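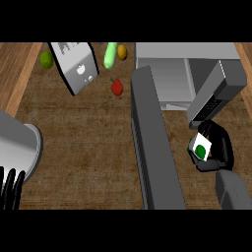
Motatura is a newsletter tool for small lists. I moved our shop's list of 645 addresses over to it in August and have used it for every mailing since.

Import took 12 minutes from a CSV file. Two columns came in swapped and I had to map them again by hand. The signup form builder is basic: name, email, one checkbox, one free text field. Double opt-in is on by default and the confirmation email can be edited, but the subject line is limited to 60 characters.

The free plan stops at 300 contacts, so I pay for the 500 to 1,000 tier. Unsubscribed contacts count toward the limit until you delete them, and you have to do that page by page.

Support answered twice. Annelies Auer fixed a bounced sender domain the same afternoon. My question about exporting click data is still open.

Compared with Odosus, which we used before, the editor is faster and the reports are thinner. There is no A/B testing. Four stars out of five.

Marcelino Herrero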